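Rehearsing a Kitchen Bench Layout in Simulation Before the Build
Clutau Community Workshop, Robotics Bench
Prepared by Fadwa Radwan and Koen Groen

Purpose

This guide sets out the procedure members are to follow when modelling a bench and arm in the simulator before any timber is cut or any mount is bolted down. It applies to all arm projects undertaken in the shared workshop and may be followed equally well by members building at home. It assumes that the simulator is installed and that the arm model loads without errors.

Before you begin

Measure the real bench. Record its length, depth and height in millimetres, together with the distance from the bench edge to the centre of the intended arm mount. The workshop bench is 1,400 mm long, and the template file is set to that figure. Members working at home must change it before placing anything else.

Step 1. Set the bench and mount

Load the template and enter your measurements. Place the arm's pedestal beside the bench and confirm that the two bodies do not overlap, even by a millimetre. Overlapping bodies will push against each other when the simulation starts, and the arm will shudder.

Apply the bench surface last. A heavily veined marble is the default, chosen by Mwende Biwott as a demanding background for the vision exercises. A plain grey may be substituted during setup.

Step 2. Check the wrist view

Attach the virtual camera to the wrist and open its view. Both gripper fingers should be in sight, with the gap between them near the bottom of the picture. Lower the arm until the knife can be seen on the bench beyond the fingers.
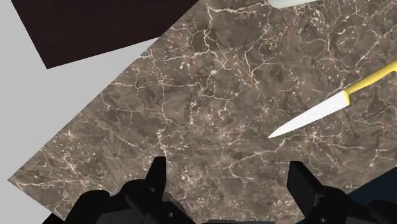 Save the camera offset under a new name. Do not overwrite the template's offset, as other members rely on it. If the fingers hide more of the bench than you expected, tilt the camera in increments of 2 degrees and check the view again after each change.

Step 3. Place the objects and test reach

Add the objects one at a time. Allow each to settle before adding the next. The object library, maintained by Veerle Peeters, includes kitchen items such as a knife with a yellow handle, a paper towel roll and a paper bag. Keep tall items away from the direct path between the arm's rest position and the item to be picked up.

Move the gripper to the far end of the bench and hold it above the surface there. Watch the joint readings as you do so. Any joint within 2 degrees of its limit should be noted in the project log.
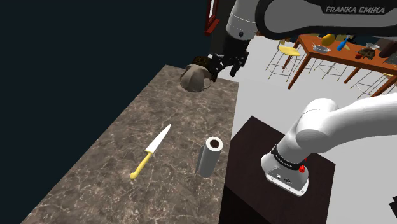

Repeat the test at each corner. Where a corner cannot be reached, move the pedestal and begin the step again. Extending the gripper fingers to make up the distance is not permitted on workshop projects.

Step 4. Rehearse the grasp

Set the gripper to approach from directly above, with the fingers pointing straight down. Close on the handle at the lowest force setting, then lift slowly. The blade should remain close to level and well clear of neighbouring objects.

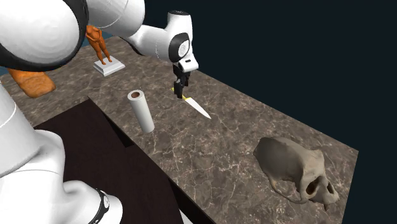
Should the item rotate in the fingers, lower it, open the gripper and move the grasp point closer to the item's balance point. Raise the force only after the grasp point has been corrected. Record the final values for position, force and lift speed.

Run the complete sequence 17 times, changing the starting position of the item slightly on each run. Note every failure and the position at which it occurred.

Step 5. Submit the file for review

Copy the project file, the camera offset and the log to the Nerkari folder on the workshop computer. Ilse Van Damme reviews submissions and will return written comments. Mounting holes may be drilled once the review has been signed.

A blunt practice blade is mandatory for all physical trials, regardless of the results obtained in simulation. The emergency stop must be within the operator's reach, and a second member must be present.

Last revised December 17, 2025. The template will next be updated in March.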